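Brokik opens bookings for its two-handed robot trial service in Nustport

23 September 2026

Small workshops and packing rooms that have wondered whether a two-armed robot could take on some of their fiddlier table jobs now have a fairly painless way to find out. Brokik, the Nustport automation firm, has opened bookings for Zamani, a trial service in which customers hand over a task and the company's team works it up on its own robot - no purchase, no lease, and no need to clear a corner of your own shop floor first.

The idea is a simple one, and it will be familiar to anybody who has ever taken a car around the block before signing for it. A customer fills in a short form describing the job, mails in a box of the parts or goods involved, and gets back a set of recordings along with a plain written report on what went smoothly, what didn't, and what might need to change. Brokik says the report is written for the person who runs the bench, so there should be very little in it that needs an engineer to translate.

The work is done with a pair of jointed, five-fingered hands, and much of the early conversation with customers has been about those hands and what they can be trusted with. People tend to arrive with a favorite awkward object already in mind (a slippery tube, a thin stick, a lid that always goes on crooked), and the company is happy to hear about all of them. 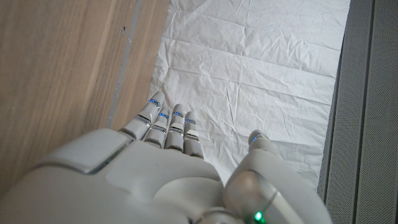
Blue lights show near the fingertips of the white robotic hand, held over a creased white sheet.

A basic booking covers one task and up to 63 recorded attempts, which Brokik feels is enough for a customer to see a pattern and not just a lucky afternoon. The larger booking runs to 200 attempts and allows the task to be changed once along the way, so that a customer who sees the first results and thinks of a better way to lay out the table can have that tried as well. Objects have to be small enough to sit comfortably on a tabletop, and anything sharp, hot or leaking is politely turned away for now.

Layout turns out to matter a good deal, and it takes up a whole page of the booking form. Customers are asked to say where each item should start, how much space it needs around it, and whether it may be moved or turned. For those who haven't thought that far, the team will begin with a sparse table and a few plain items, such as a glass jar in the middle with open space on every side, and build up from there.

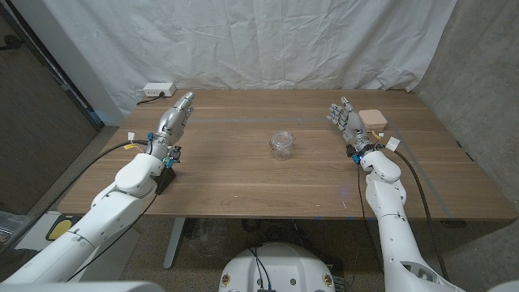

What it costs and how to book

The basic booking is priced at $4000, with shipping of the goods in both directions paid by the customer. A deposit of $100 holds a place in line and comes off the final bill. Brokik expects to turn most jobs around in about three weeks, although it warns that the calendar is already filling up and that requests sent in after the start of December will most likely be looked at in the new year.

Flernuser, the Nustport parts supplier, will take bookings at its front counter too, for customers who would sooner talk it through with a person than fill in a form on a screen. Counter staff there can check whether an item is a sensible size and will pack it up for you, and there is no extra charge for the help. It's a nice touch, and one that ought to suit the many family shops in the area.
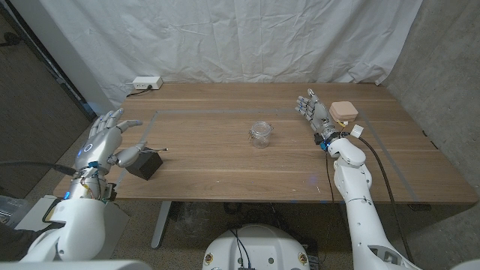

By the Business Desk
Staff writer, local firms and trade

Recordings belong to the customer once the bill is settled, and Brokik says it will not show them to others without written permission. Goods are returned in the box they came in unless the customer asks for them to be kept for a second round. Booking forms are available from Brokik's office in Nustport and at the Flernuser counter during normal store hours.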